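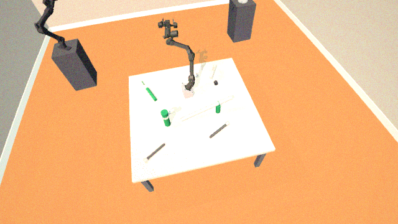
Gemness, the children's animated series about a lighthouse that would prefer to be left alone, will return for a second season in April, the studio Borno announced today. The decision ends eleven months in which fans wrote to the studio asking whether the show had been renewed, and the studio wrote back saying it was a good question. The new season runs to 40 episodes of seven minutes each. It keeps the first season's flat, bright look, in which a whole room can be a big orange floor with a white square table near the middle of it, and in which the characters are expected to supply everything else.

Season one followed the lighthouse, its keeper Mạc and a goose named Kikard through a series of small emergencies, most of them started by Kikard. It closed with the goose rowing out to sea in a bathtub. Borno received 2,338 letters about the bathtub, 651 of them in crayon, and several from adults who should have known that geese float.

"We thought it was a gentle, open ending," said series creator Torunn Vik. "Then my own nephew stopped speaking to me. He's six. He held out until Christmas."

The season opener picks up that same evening, with Kikard a short way from shore and already complaining about the food. Later episodes introduce a rival lighthouse across the bay, a postal inspector with very strong views on stamps, and a two-part story in which the fog goes on vacation. Mạc finally gets a hat. Viewers who have followed the hat question since the pilot are asked to stay calm.

Joar Nyberg returns as the voice of the lighthouse, a role that consists largely of sighing. He recorded his part for the whole season in four mornings and has asked that this not be mentioned to his agent. Frøydis Hägglund again plays Kikard, and also sings the new title song, which is shorter than the old one following feedback from parents.

"I've played queens, and I've played a murderer twice," said Hägglund. "People stop me at the grocery store and ask me to honk. I do it, too. It's quicker."

Director Ebbe Solheim joins from the second episode onward. His first act was to ask for more weather. The writers gave him one storm, in episode nine, and he has been told to make it last.

Music is once more by Sixten Torvik, who wrote the score for accordion, tuba and a kitchen drawer. A soundtrack album will follow in a pressing of 4,000 copies, a number the studio describes as hopeful.

New episodes will be released two at a time at 7 a.m., an hour chosen by the audience and regretted by everyone who lives with them. All of season one remains available, bathtub included. A third season has been neither ordered nor ruled out, and Borno would like it known that letters on the subject will be read, including the ones in crayon.

Press screeners, stills and interview requests are handled by the Borno press office. Requests to interview the goose should be addressed to Frøydis Hägglund.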